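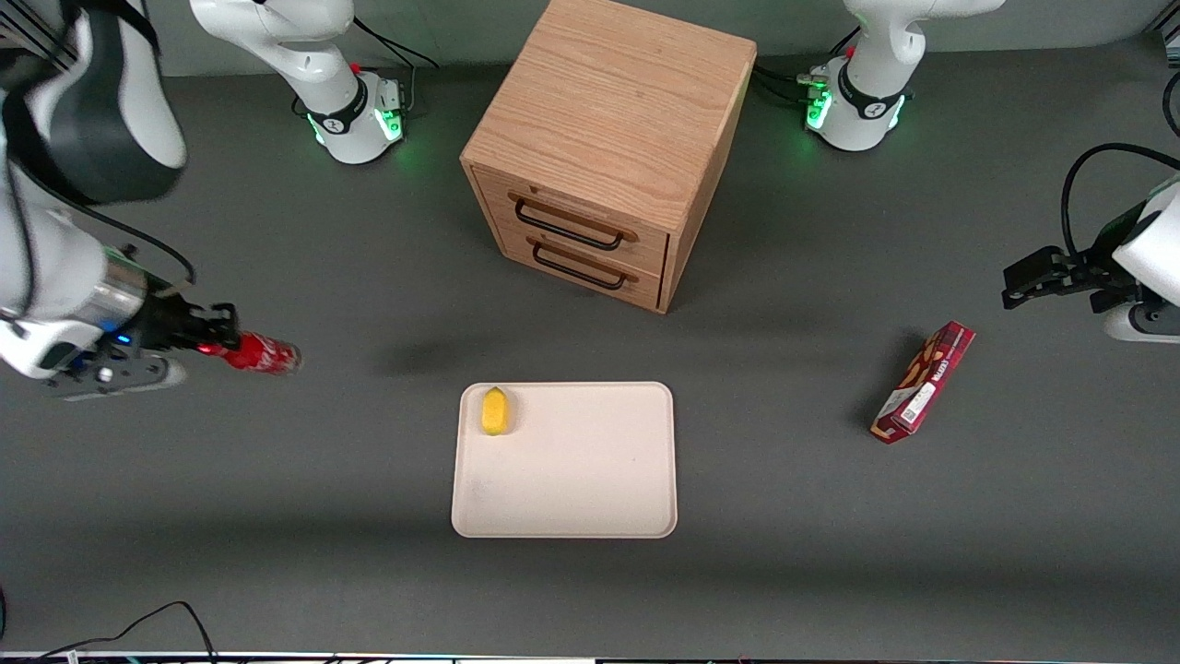 Fig. 3. Two-drawer cabinet, drawers closed. Tray in front.

Print this page | E-mail this page

Section 11 - Setting up the Anorden two-drawer cabinet

1. Clear a flat spot on the table. Wipe it down first.
2. Set cabinet with both bar handles facing you. Leave space in front for the drawers to open all the way.
3. Put the white tray in front of the cabinet, long enough reach that a pulled drawer dosen't hit it.
4. Cans and small boxes go out on the tabletop for sorting. Cans on their side will roll - stand them up before you let go.
5. Open upper drawer, load, close. Then lower drawer.

NOTE: Light items up top, cans in the lower drawer.

CAUTION: Don't open both drawers at once when loaded. Cabinet can tip foward.

CAUTION: Don't lift by the handles. Hold the sides.

Loose handle? Tighten screws from inside the drawer. Spare screws are part 861, ask Ifeoma Oyelaran at the Okafor parts desk, closed Friday.

We use cookies to remember your settings. Accept | Manage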